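Making room for the sourdough again

I let my starter go quiet over the winter, and in March I finally got lonely for it (can you get lonely for a jar? I can!) and set about clearing a spot in the kitchen.
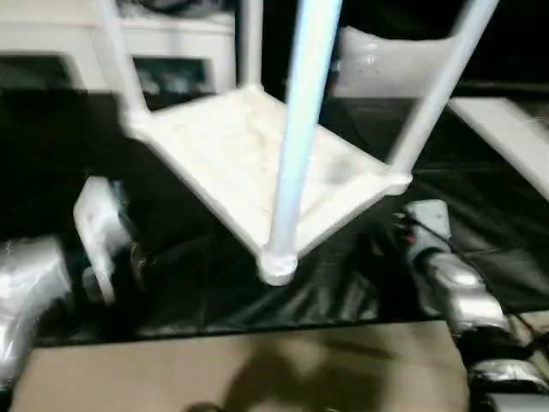

Waking it up

My neighbor Hanna Lis gave me the first spoonful back when we both lived on Falatbridge Road, and she still feeds hers at six in the morning, bless her. Mine gets fed whenever the coffee is on. I poured off the gray liquid, kept one good tablespoon, and stirred in flour and warm water until it looked like pancake batter. It took 12 feedings before it would float in a glass of water, and I talked to it the whole time, the way my mother used to talk to her tomatoes. Next time I'll write up the rye loaf.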